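Setting Up the Florumano Hand-Held Gripper Kit

The kit lets a person record gripping tasks by hand, with no robot arm needed. Set aside a morning for your first session.

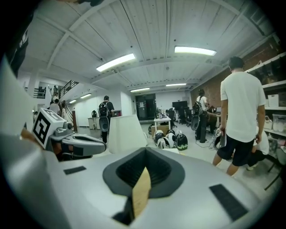

Abundio Solís writes that his shop in Salinas lost its first batch of recordings by skipping the marker check, and he would put that step before everything else. We have moved it up to step 1.

1. Check the marker cube. The printed pattern should be clean and the cube should not turn when you push it with a thumb.

2. Tighten the screws on the side arm. Stop when they are snug.

3. Turn on the room lights before you start recording and leave them alone until you finish.

4. Open and close the fingers 5 times at a slow, even speed. The software uses this to set the range.

5. Record a short test and play it back. If the marker drops out, go back to step 1.

The base kit costs $1,013 from Sellus and comes with two pairs of fingers. Storage holds 600 short recordings. Spare fingers ship from Stunutville.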